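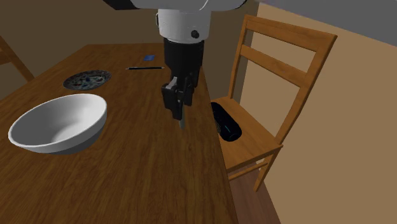
Image: Plernico

Youth stipend in Nonville: should it count against parents' income?

masri_east
27 September 2022
The draft youth allowance rules are up. Monthly rate is 521 for ages 18 to 24, living at home or not. Section 4 adds it to household income if the applicant shares an address with a parent. I think that defeats the purpose. The applicant is a legal adult and signs the form alone.

Vaser
Disagree. Shared address means shared rent and utilities. Housing aid has used the household as the unit since the last revision. Two definitions in one office will produce errors.

masri_east
Housing aid pays for a dwelling. This pays a person. Different unit.

rdabbas
I ran it for my own family. With the stipend counted, my mother loses 108 a month in heating support. Net gain to the household is 413, and the loss falls on her, not me. My brother rents a room across town and keeps the full amount with no offset.
Rima Dabbas

Vaser
Your brother also pays rent. Compare what is left after housing and he is behind you.

rdabbas
He is. That argues for a rent supplement. It doesn't explain why her support gets cut.

oldtimetable
Earlier draft from May had the rate at 539 and no household test. Does anyone have the minutes where that changed?

masri_east
Not posted yet. I've requested them. Written comments go to the youth office, and you need to cite the section number.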